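In Defense of the White Tablecloth

I have been told, more than once and by people I love, that a white cloth on a kitchen table is asking for trouble. Gravy, beets, a child with a marker. I know all that, and I still put one down every evening in September, when the tomatoes come in and we eat late, and I would like to make a case for it.

We moved to Jornotwood with 30 boxes and one decent cloth, which had been my grandmother's. She ironed hers. I don't, and I've come to think a few soft ridges do a table good, the way a made bed looks friendlier when somebody has sat on it. Patterned cloths hide things, people say, and so they do, including the crumbs from Tuesday's toast (well, from some morning's toast, anyway). White tells you plainly when it wants washing, and then you wash it.

The other thing, and I may be alone in this, is what it does for plain food. A bowl of beans looks like supper on white. On our old brown oilcloth it looked like something we were putting up with.
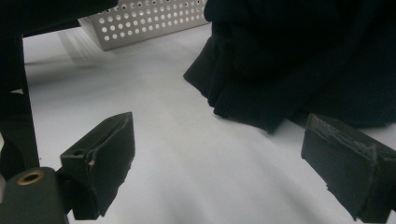 So buy a cheap one, if you're nervous. Mine from Gelto has been through the machine 50 times or more and has gone softer each time, and the beet stain near my husband's chair has faded to a pink I'm rather fond of.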